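4. 평가 대상 키트와 상차림 과제

4.1 시스템 구성
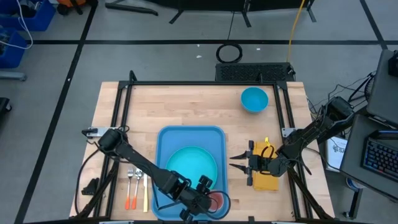 그림 3. 상차림 과제 수행 중의 Traltby 양팔 키트. 트레이, 접시, 식기, 냅킨을 포함한 작업대와 좌우 팔의 배치.

본 절에서는 평가 대상인 Traltby 양팔 조작 키트의 구성과, 이를 이용한 상차림 과제의 절차 및 결과를 기술한다. Traltby는 Toreck이 연구실 및 교육기관을 대상으로 공급하는 조립형 제품으로, 양팔 본체, 프로파일 프레임, 제어 보드, 기록 소프트웨어 Otico로 구성된다. 평가에 사용한 장비는 8월에 인도받은 양산품이며, 공급사에 의한 별도의 선별이나 사전 조정은 요청하지 않았다. 비교 대상으로는 동일한 가격대의 Toma 키트를 사용하였다. Toma의 구성은 부록 B에 정리하였다.

작업대는 밝은색 목재 상판이며, 좌우와 뒤쪽 가장자리를 검은색 알루미늄 프로파일 프레임이 둘러싼다(그림 3). 두 팔은 이 프레임에 지지되고, 각 팔의 말단에는 검은색 2지 그리퍼가 장착된다. 프레임 지지 방식은 상판에 직접 나사를 체결하지 않아도 된다는 점에서 기존 가구를 활용하려는 사용자에게 유리하다. 반면 팔의 기저부 위치가 프레임 규격에 종속되므로, 상판 폭이 다른 작업대로 이전할 경우 프로파일을 다시 재단해야 한다. 제품 설명서는 이 경우의 절차를 다루지 않으며, 저자들은 공급사에 문의하여 별도 도면을 받았다.

배선은 팔 외부를 따라 지나간다. 그림 3에서 왼팔의 그리퍼 부근에 있는 케이블은 고리 모양으로 늘어져 트레이 가장자리 위에 걸쳐 있고, 오른팔의 케이블은 팔을 따라 묶여 어깨 모터 쪽으로 이어진다. 외부 배선은 모터 교체 시 분해 범위를 줄인다. 그러나 여유 길이가 과도하면 케이블이 작업물에 접촉할 수 있고, 여유 길이가 부족하면 손목 회전 범위가 제한된다. 설명서는 손목 부근의 권장 여유 길이를 명시하지 않는다. 이 항목은 4.4절의 실패 유형과 관련되므로 별도로 기록하였다.

4.2 과제 정의

상차림 과제는 강체와 유연체를 한 작업 공간에서 함께 다루도록 설계하였다. 대상물은 연한 파란색 직사각형 플라스틱 트레이, 청록색 원형 접시, 분홍빛이 도는 붉은색의 작은 원형 접시, 파란색 소형 그릇, 주황색 손잡이의 포크와 숟가락, 크림색 버터나이프, 접힌 겨자색 천 냅킨이다. 포크, 숟가락, 나이프는 트레이 왼쪽에 세로 방향으로 나란히 놓이고, 냅킨은 상판 오른쪽에 놓인다.

과제는 네 개의 하위 단계로 나뉜다. 첫째 단계는 트레이 안에 두 접시를 배치하는 것이고, 둘째 단계는 식기를 정렬하는 것이다. 셋째 단계에서는 냅킨을 파지하여 지정 영역으로 옮기며, 넷째 단계에서는 소형 그릇을 옮긴다. 단계의 순서는 고정하지 않았다. 두 팔이 서로 다른 단계를 동시에 수행하는 것도 허용하였으며, 팔 사이의 물체 전달은 필수 조건에서 제외하였다.

성공 판정은 종료 시점의 물체 배치만을 기준으로 하였다. 접시는 바닥면 전체가 트레이 안쪽에 놓여야 하고, 식기는 서로 겹치지 않아야 한다. 냅킨은 접힌 상태가 유지되어야 하며, 모서리 한 곳이 들린 경우까지는 성공으로 인정하였다. 판정은 Catinca Filip이 기록 영상을 보고 일괄 수행하였고, 시행 당시의 조작자 메모는 판정에 사용하지 않았다.

4.3 데이터 기록과 정책 학습

시연 데이터는 Otico의 원격 조작 기능을 이용하여 수집하였다. 손상 파일과 중단된 시행을 제외한 유효 시연은 2762건이며, 이 중 600건을 검증용으로 분리하였다. 검증용 데이터는 조작자별 비율이 유지되도록 층화 추출하였다. 관절 위치, 그리퍼 개폐량, 영상은 공통 시간축에 정렬하여 저장하였다.

Otico의 기본 설정은 영상과 관절 신호를 서로 다른 버퍼에 기록한다. 이로 인해 장시간 기록 시 두 신호 사이에 편차가 누적되었으며, 저자들은 시행마다 버퍼를 초기화하도록 스크립트를 수정하였다. 수정 이후에는 동일한 현상이 재현되지 않았다. 기본 설정을 그대로 사용하는 경우 짧은 시행 단위로 기록을 분할할 것을 권장한다.

정책은 두 팔의 관절 목표값을 하나의 벡터로 출력하는 단일 모델로 구성하였다. 팔별로 분리된 모델도 예비 실험에서 검토하였으나, 두 그리퍼가 트레이 상부에 동시에 진입하는 구간에서 충돌 회피가 불안정하여 본 실험에서는 제외하였다. 행동은 일정 길이의 구간 단위로 예측하고, 인접 구간의 중첩부에는 가중 평균을 적용하였다. Toma에 대해서도 동일한 모델 구조와 학습 설정을 적용하였으며, 관절 수 차이에 따른 출력 차원만 변경하였다.

4.4 결과

두 키트 모두 접시 배치 단계에서 가장 안정적인 성능을 보였다. 접시는 가장자리가 상판에서 떨어져 있어 그리퍼 손가락이 진입할 공간이 확보되며, 시연 간 파지 위치의 편차도 작았다. 소형 그릇은 작업 공간의 뒤쪽 모서리에 가까운 초기 위치에서 실패가 늘었다. 해당 위치에서는 팔꿈치 관절이 가동 한계에 접근하며, 동일한 말단 자세에 도달하기 위한 여유가 줄어든다.

식기 정렬에서는 키트 간 차이가 뚜렷하였다. Traltby의 그리퍼는 손가락 끝이 상판과 평행을 이룰 때 얇은 손잡이를 안정적으로 파지하였으나, 접근각이 기울면 식기를 밀어내는 경향이 있었다. Toma는 접근각의 영향을 덜 받는 대신 파지 후 식기가 회전하는 사례가 많았다. 버터나이프는 두 키트 모두에서 포크나 숟가락보다 파지가 어려웠다.

냅킨 단계의 실패는 대부분 초기 접촉에서 발생하였다. 그리퍼가 천의 가장자리에서 약간 벗어난 위치에 내려오면 윗면 한 겹만 집혀 접힘이 풀렸다. 그림 3에서와 같이 냅킨 위쪽 가장자리에는 작은 노란색 태그가 솟아 있으며, 일부 시행에서 정책은 천 본체 대신 태그 부근으로 접근하였다. 태그를 가린 조건의 추가 시험은 수행하지 않았으므로, 이 접근 경향이 태그의 시각적 특징에서 비롯된 것인지는 확정할 수 없다.

케이블 간섭은 왼팔이 트레이 내부로 깊이 진입하는 자세에서 관찰되었다. 간섭이 곧바로 실패로 이어지는 경우는 드물었으나, 트레이가 밀리면서 이후 단계의 목표 위치가 어긋났다. 손목 부근의 케이블을 다시 고정한 뒤 같은 초기 배치로 시험하였을 때 트레이의 이동은 감소하였다. 이 재시험은 본 비교의 성공률 산정에 포함하지 않았다.

4.5 설치 및 유지보수

설치 시간은 포장 개봉부터 첫 원격 조작까지를 기준으로 측정하였다. 유사 장비를 다뤄 본 작업자 2명이 Traltby를 조립하는 데 대략 10시간이 소요되었다. 프레임 조립보다 모터 식별 번호 설정과 영점 조정에 더 많은 시간이 들었다. 영점 조정 절차는 좌우 팔에 대해 각각 반복해야 하며, 중간에 통신이 끊기면 해당 팔의 첫 관절부터 다시 시작된다.

평가 기간 중 오른팔 손목 모터에서 통신 오류가 발생하여 교체 지원을 요청하였다. 금요일 오후에 접수한 요청에 대해 Toreck은 같은 날 로그 파일 제출을 안내하였고, 이후 교체 부품을 발송하였다. 부품 교체 자체는 배선이 외부에 있어 팔 전체를 분리하지 않고 완료할 수 있었다. 다만 교체 후에는 영점 조정이 다시 필요하며, 이전 조정값으로 기록한 시연과의 호환성은 사용자가 직접 확인해야 한다. 본 연구에서는 교체 전후의 동일 자세를 비교하여 보정값을 산출하고, 교체 이후의 모든 시행에 적용하였다.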